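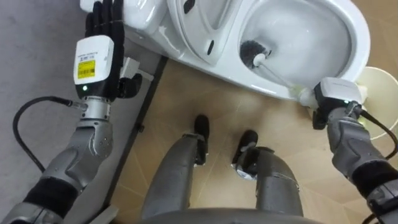 Zelten 로보틱스 소프트웨어본부는 전신 제어 스택 Letent의 접촉 작업 모듈 개정 사항을 본 계정을 통해 순차적으로 안내드립니다. 이번 개정의 대상은 양팔이 서로 다른 역할을 맡는 청소 작업입니다. 왼손은 손가락을 변기 물탱크 옆면에 대고, 오른쪽 그리퍼는 흰색 긴 손잡이의 변기 솔을 쥐어 솔 머리를 변기 안쪽에 넣는 자세가 기준 자세로 지정되어 있습니다. 2025년 6월 20일자 배포본부터 적용됩니다. (1/11)

먼저 제어기 구조입니다. 기존 배포본은 양팔에 동일한 임피던스 설정을 적용하였습니다. 개정본에서는 지지 팔과 작업 팔의 강성 및 감쇠 값을 분리하여 지정합니다. 지지 팔은 접촉면의 법선 방향으로 낮은 힘을 유지하고, 작업 팔은 도구 끝의 경로를 추종하되 법선 방향 위치 오차를 허용합니다. 설정 파일의 항목명이 변경되었으므로 기존 파일을 그대로 불러올 경우 초기화 단계에서 오류가 반환됩니다. (2/11)

제어 주기에 관한 문의가 많아 별도로 밝힙니다. 힘 추정과 관절 토크 명령은 동일한 루프에서 처리되며, 상위 계획기는 별도 프로세스로 동작합니다. 계획기의 응답이 50밀리초를 초과하여 지연되면 제어기는 마지막 목표 자세를 유지하고 도구 끝의 속도를 점진적으로 0까지 낮춥니다. 이 기준값은 사용자가 변경할 수 없습니다. (3/11)

다음은 인지 부문입니다. 광택이 있는 흰색 도기는 깊이 측정값의 결손이 잦은 대상입니다. 인지 모듈 Fandonska는 변기 테두리의 타원 윤곽을 먼저 추정한 뒤 내벽 곡면을 매개변수 모형으로 보완합니다. 측정값이 없는 영역은 '미관측'으로 표시되며, 계획기는 해당 영역에 대해 접근 속도를 제한합니다. (4/11)

도구 자세 추정 방식도 변경되었습니다. 솔 머리가 테두리 아래로 들어가면 카메라에서 가려지는 구간이 발생합니다. 개정본은 손잡이의 노출된 부분과 그리퍼의 운동학 정보를 결합하여 도구 끝 위치를 계산합니다. 손잡이가 그리퍼 안에서 미끄러진 경우 두 값의 차이가 커지며, 허용 범위를 벗어나면 재파지 절차가 호출됩니다. (5/11)

계획 부문에서는 변기 내벽을 구획으로 나누고 각 구획의 접촉 이력을 기록합니다. 경로는 구획 순서에 따라 생성되며, 다리와 발의 위치는 작업 중 고정 조건으로 취급합니다. 도달할 수 없는 구획이 남으면 작업을 일시 중단하고 발 위치를 다시 계획합니다. 작업 도중의 보행 전환은 이번 배포본에서 지원하지 않습니다. (6/11)

충돌 검사에는 손목 바깥쪽 케이블의 여유 공간을 반영하였습니다. 종전의 충돌 모형은 팔의 강체 부분만을 포함하고 있어, 좁은 공간에서 손목을 회전할 때 케이블이 주변 물체에 닿는 경로가 생성될 수 있었습니다. 개정본은 양 손목에 보수적인 여유 영역을 추가합니다. 이에 따라 일부 자세는 더 이상 유효한 해로 반환되지 않습니다. (7/11)

검증 결과를 보고드립니다. 회귀 시험은 시뮬레이션 1749건과 실기 722건으로 구성하였습니다. 실기 시험 가운데 51건이 중단 조건에 의해 종료되었으며, 주된 사유는 도구 자세 추정의 불일치였습니다. 시험 기록에는 종료 사유 코드와 직전의 힘 추정값이 함께 저장됩니다. 세척 품질은 이번 시험의 평가 항목에 포함되지 않았습니다. (8/11)

개발 도구 Siriwardena도 함께 갱신됩니다. 기록 재생 화면에서 양팔의 접촉력, 계획 경로, 미관측 영역을 동일한 시간축으로 확인할 수 있습니다. 구획별 접촉 이력은 표 형식으로 내보낼 수 있으며, 이전 형식의 기록 파일은 변환 명령을 거친 후 열람이 가능합니다. 변환 시 원본 파일은 보존됩니다. (9/11)

알려진 제한 사항은 다음과 같습니다. 시트와 덮개가 내려진 상태에서는 작업이 시작되지 않습니다. 벽걸이형 변기의 윤곽 추정은 검증되지 않았습니다. 조도가 낮은 환경에서는 손잡이 검출이 지연될 수 있습니다. 해당 조건에서의 운용은 삼가 주시기 바랍니다. (10/11)

기존 배포본에 대한 기술 지원은 7월 말까지 유지됩니다. 설정 파일 이전 절차와 종료 사유 코드 목록은 배포본에 동봉된 문서에 수록되어 있습니다. 오류를 신고하실 때에는 Letent 버전, 기록 파일, 설정 파일을 함께 제출하여 주시기 바랍니다. Zelten 로보틱스 소프트웨어본부 (11/11)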